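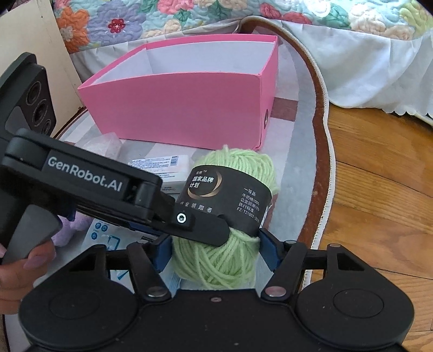 A quantity printed on a package is a measurement, and a measurement without its conditions is incomplete. Most retail goods in this country are sold with the number and without the conditions. Weight, coverage, run time and capacity all appear in large type, and the humidity, temperature, load or surface under which they hold is left out or kept in a data sheet that the buyer has to request. My view is that the condition should be printed next to the number whenever the number moves by more than the buyer would tolerate in the price. The space needed is small. The paper band on the pale green yarn gives the fiber content as 100% milk cotton, and in the same block of small text it gives an official moisture regain of 10% and the code of a standard, all on a strip narrow enough to leave loose strands showing on both sides.

Regain is the mass of water a fiber holds, expressed as a percentage of its dry mass. Commercial weight is calculated from the dry mass plus an agreed regain. The agreed figure has nothing to do with the water present on the day of sale. It settles in advance how much water the buyer has consented to pay for, and without that agreement a seller in a damp town has an advantage over a seller in a dry one.

The size of the effect is easy to check. Ye-seo Ki, who ran the bench at Bedent when I worked there, kept a cone of undyed yarn for training new staff. Oven-dried, it weighed 354 grams. After a night in the humid cabinet it weighed 388 grams. Both readings were correct, both were repeatable, and they differed by 9.6 percent of the dry mass. A new technician who wrote down either one without the state of the cone was sent back to the balance.

Firewood is the case that most households will meet. Where it is sold by weight, the buyer of green wood pays for water at the price of fuel and then spends part of the fuel evaporating it. Rodrigo Barrios sells by weight from his yard in Brumari and writes the moisture content on each ticket. The last ticket I received from him, in December, said 17 percent. He takes the reading on a freshly split face, and the ticket says so. A reading taken on the outside of a log that has been under a tin roof for a week will be lower and will say little about the core. Other yards in the area write "seasoned," a word with no unit.

Paint coverage has the same defect in a different form. The area printed on a can assumes a film thickness and a surface, usually smooth and sealed. On bare plaster the first coat goes into the wall. The Karimi masonry line prints two areas, one for sealed and one for unsealed surfaces, and the second figure is the one that a person standing in the aisle with a tape measure needs. I have seen it argued that the second figure makes the product look worse than the can beside it. It does, for as long as the can beside it is allowed to print only one.

There are three objections that I take seriously.

The first is clutter. Dzintra Dambrauskienė, who edited packaging copy for many years and has been patient with my drafts on this subject, holds that every added line lowers the chance that any line is read. I accept this for warnings. A condition is different in kind, in that it belongs to the number and can sit in the same line: "net 100 g at 10% regain" is a single statement. If room is short, the adjective on the front can go.

The second is comprehension. Most buyers do not know what regain is. Most buyers also do not know how a kilowatt-hour is defined, and they compare electricity tariffs competently. A figure printed consistently across a category becomes usable long before it becomes understood. It is also usable at once by the minority who do understand it, including repair shops, small manufacturers, consumer testers and competitors, and their attention disciplines the rest of the market.

The third is cost. Ekow Sowah raised this at Bustutard when the catalog there was being revised. The revision covered 134 stocked items with a declared quantity, and his concern was that each would need a new test. Few did. The suppliers had already tested under stated conditions, since a declared value cannot be produced in any other way, and the conditions were in the files. The work consisted of copying them across. Where a supplier could not say how a figure had been obtained, the item was listed without it, and two of those suppliers found their test reports within the month.

I would not apply the rule to everything. A bag of nails does not change weight enough to matter, and a ruler sold for school use can be left alone. The threshold I proposed is the one in the first paragraph: if the ordinary range of conditions moves the quantity by more than the buyer would accept as a price increase, print the condition. Consuelo Sarmiento has suggested a fixed threshold of two percent, on the ground that inspectors need a number they can enforce. I would accept two percent, provided the method for determining it is also stated.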